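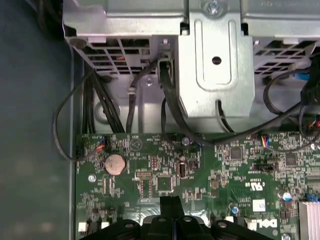 Drive cage with slotted grilles, inside an open desktop computer case

Section 4: Setting up the Jalell rowing machine

4.1 Before you begin

Read this section in full before unpacking the rail. Assembly takes two adults about 40 minutes. The seat rail is heavy at the rear end and should be lifted by both people together.

Choose a level floor that will bear the weight of the machine and the user. Leave a clear space of 102 cm behind the rear foot and enough room on either side to step off safely. If the machine is to stand on a polished floor, place the Hutov mat beneath it before assembly, not afterwards.

CAUTION: Keep children and animals away from the work area until the rail has been locked.

4.2 Joining the rail to the front frame

1. Stand the front frame upright on its feet. One person should hold it steady throughout steps 2 to 4.
2. Lift the rail and offer the hooked end to the crossbar. The hooks must sit fully over the bar on both sides.
3. Lower the rear of the rail slowly until the rear foot rests on the floor.
4. Insert the locking pin from the left and push until it clicks. Pull back gently on the pin; it should not move.
5. Wipe the rail with a dry cloth and run the seat along its full length. It should roll freely and come to rest against the rear stop.

Note: If the seat catches near the join, lift the rail off and repeat step 2. Do not force the seat past the join.

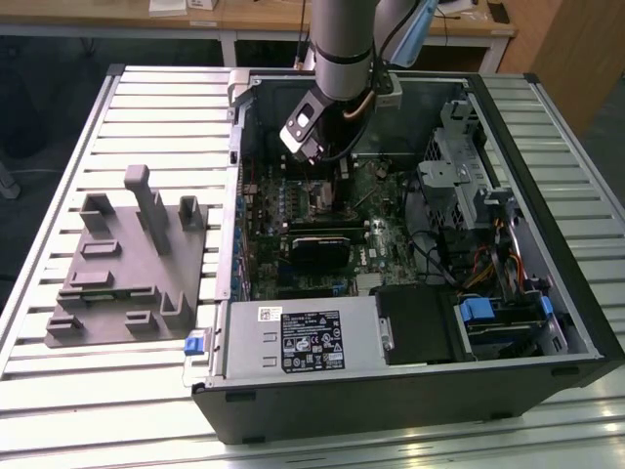
4.3 Fitting the footplates and straps

1. Slide each footplate on to its bracket with the heel cup towards the seat.
2. Fasten the bolts by hand, then tighten them with the short key supplied in bag 471.
3. Thread each strap from the inside outwards, so that the loose end can be pulled away from the machine.
4. Set both heel cups to the same height. The strap should cross the widest part of the foot.

New users often set the heel cups too low. If the shins pass the upright position at the start of the stroke, lower the footplates by one hole — if the heels lift early and the user cannot reach forward comfortably, check the flexibility of the ankles before altering the setting again.
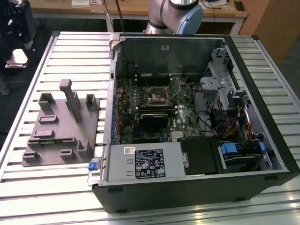
Clubs and schools that share one machine between several rowers should agree a standard setting and return to it at the end of each session. The Judcombe wall chart, supplied with machines bought for group use, has space to record individual settings.

4.4 First use

1. Set the resistance lever to its lowest position.
2. Sit centrally on the seat, secure both feet and take the handle with an overhand grip.
3. Row gently for a few minutes. Listen for knocking or scraping from the rail.
4. Return the handle to its rest before releasing the straps. Do not let go of the handle while the cord is extended.

CAUTION: The maximum user weight is 180 kg. Stop at once if you feel faint, dizzy or short of breath.

Check the locking pin and footplate bolts again after the first week of use. For replacement cords and handles, quote the Pacheco part number printed inside the back cover.

Section revised November 12, 2018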